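Hand-Held Grippers for Home Recording: Frequently Asked Questions

Last updated 2/13/26

We get a lot of mail from people who are about to spend money on a hand-held gripper and want to be talked into it. This page is for them, though it may not help. We have used two of these tools, the Prumier and the Detis, on ordinary tables with ordinary junk, and we have read more product pages than anyone should. Questions are answered in the order they tend to arrive.

Which one should I buy?

Maybe neither one yet. If you don't have an arm at the other end that can use the same fingers, you are buying a very expensive pair of tongs. If you do have the arm, buy the tool whose fingertips match what is bolted to it. Every other difference between the Prumier and the Detis is smaller than that one, including the differences the sellers like to put in tables.

The Prumier page says 4,000 demonstrations are enough to teach a tidy-up task. Is that right?

We don't know, and we doubt the people who wrote it know either. Enough for which task, on how many tables, with what rate of failure? A figure like that without a test behind it is decoration. We asked in September for the list of objects and the list of rooms. We got a brochure.

Our own set is far smaller, 400 recordings, and we make no claims for it at all beyond what it taught us about using the tools.

What objects should I test with?

Whatever is lying around the house. The foam blocks in the starter kit are a waste of a drawer. They are all one material, they have square sides, and any gripper on the market looks good with them. Sorting small things off a table into a shallow tray is a much better test, and you can set it up in a minute. We like to have at least one hair claw in the mix, plus something flat in a card box, a plug with prongs, and a case with a smooth rounded shell.

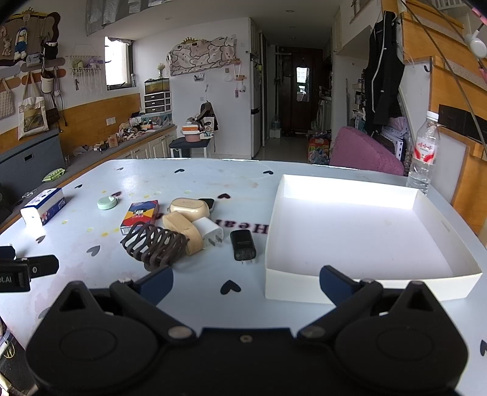 A hair claw, a mint-green container, a power adapter and a white cardboard tray on the heart-print table. 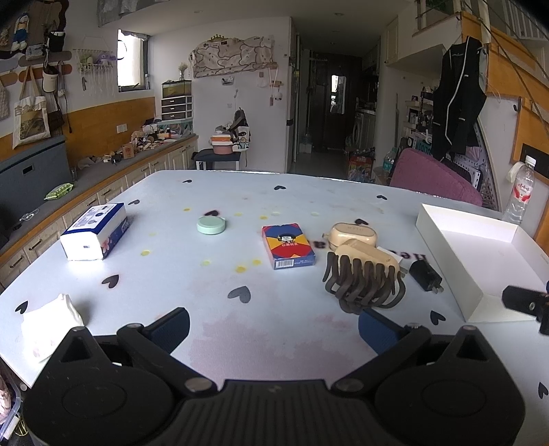 Hair claws are a good test because there is no obvious right place to grab one. You can go for the hinge, the middle, or the teeth, and each choice asks something different of the pads. Sellers' videos tend to feature cubes. Draw your own conclusions.

Do the soft fingertip pads make a difference?

Some. Soft pads forgive a bad angle, and on rounded plastic that matters. They also forgive the person holding the tool, and this is where we part ways with the sales copy. A person feels the object start to slip and squeezes harder without thinking. The recording keeps the finger width and the camera view, but on the tools we tried it does not keep what your hand felt. So a grasp that was easy for you may be a poor lesson for the arm. Ask the seller whether grip force is logged. If the reply is a paragraph long, the answer is no.

Does a patterned tablecloth ruin the data?

We expected it to. Prints and big lettering under the objects seemed like a fine way to confuse a camera, and the Bednárik guide tells you to work on plain gray. We stopped following that advice. Real tables have stains, prints and somebody's mail on them, and a controller that only works on plain gray is no use to us. If your results fall apart when you change the cloth, you have learned something worth knowing, and you learned it cheaply.

What does bother the tracking, in our hands, is a blank wall filling most of the view. A lived-in room with shelves and hooks and clutter behind the table gives it more to hold on to.

Should I tidy the room first?

See above. Clear enough space on the table to do the task, put away anything with your name and address on it, and leave the rest.

Is the wide-angle camera worth the extra money?

Probably - with a grumble. The wide lens keeps both fingers and most of the table in view, and you will want that when a small object is tucked behind a bigger one. The cost is detail. Thin things such as wire or clear plastic can be hard to make out at any distance. Before paying for the upgrade, ask for a raw clip, not the sharpened one on the front page.

Can I mix recordings from two different grippers?

People do. We tried it with the Prumier and the Detis and would not do it again without a good deal of bookkeeping. The finger travel is different, the camera sits at a different height, and the two apps do not agree on what "closed" means. Rultby sells a converter that is supposed to fix this. It lined up the timestamps for us and left the finger widths wrong.

How do I compare two tools fairly?

Same table, same objects, same person, same light. Switch tools every few tries, so that you aren't fresh for one and bored for the other. Write down the drops. Write down the ones you nearly dropped too, if you can be strict with yourself about it. Then give both tools to somebody who has never held either, and watch which one they put down first.

My wrist hurts after a long session. Is that normal?

It was for us. Both tools are front-heavy, and neither spec sheet gives the weight with the camera mounted. Take breaks, and stop if it keeps hurting.

Do you get paid by any of these companies?

No. Prumier lent us a unit and asked for it back. The Detis we bought at full price, and the receipt is still taped inside the lid of its case.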